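Part 4: Setting up your shelves and locations

OK, so by now you've got Gondari installed and you've made your first item list (if you haven't, go back to Part 3, I'll wait!). Next up is telling the program where things live. I put this off for months when I first started keeping stock for our little parts shop, and I ended up with 1769 items all sitting in a location called "Main". Please don't do that.

Before you start

Grab a pencil and walk the room. I draw a quick map on scrap paper and give each shelf a short name, like A1 or BACK2. Short is good, you're going to be typing these a lot.

Note: names can't have spaces in them. The program will let you type one and then quietly drop everything after it, so "Back Room" turns into "Back". Marjan Kiani wrote in to tell me about that one after losing an afternoon to it. Thanks Marjan, and sorry!

Adding your locations

1. Open the Places tab and click New.

2. Type the short name, then press Tab. Don't press Enter yet or the window closes and you get to start over.

3. Pick a type from the drop-down. For nearly everything I use Shelf. Bin is for loose stuff you weigh, and Hold is for returns.

4. Put a limit in the Max box if you want a warning when a spot fills up. I use 100 for small parts and leave it blank for anything bulky.

5. Now press Enter. The new place shows up at the bottom of the list, and you can drag it wherever you like.

Caution: deleting a place also deletes the history of everything that was ever in it. Use Retire instead (right-click, second choice down). Retired places stay hidden until you ask for them.

Adding a photo to a location

6. Double-click the place and hit Add Photo. Wide shots work best for me, with the shelf and whatever is next to it, so whoever is covering for you can find the right corner of the room.

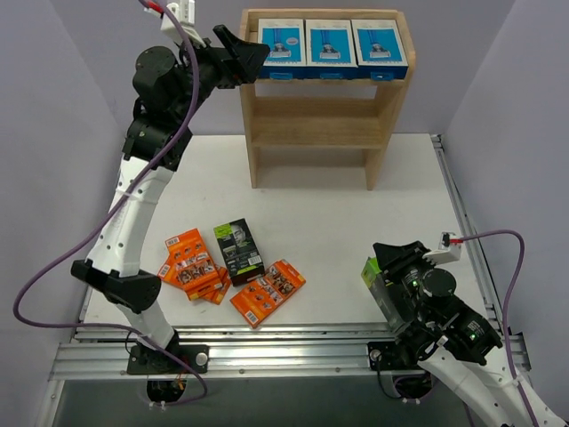

7. Click Save, then check the little thumbnail in the list. If it comes up sideways, use the Turn button and save again.

Printing the labels

8. Select the places you want and choose Print Labels. The Tarmont label sheets line up fine with the standard setting. With the Skasance ones I have to nudge the top margin down by 2 mm.

9. Run one page on plain paper first and hold it up to a label sheet against a window. Label sheets aren't cheap!

10. Stick them on the front lip of the shelf, on the left. Jacobus Matlala puts his on the uprights and swears by it, so go with whatever you can read without crouching.

Once your labels are up, go on to Part 5, where we move items out of "Main" and into their new homes.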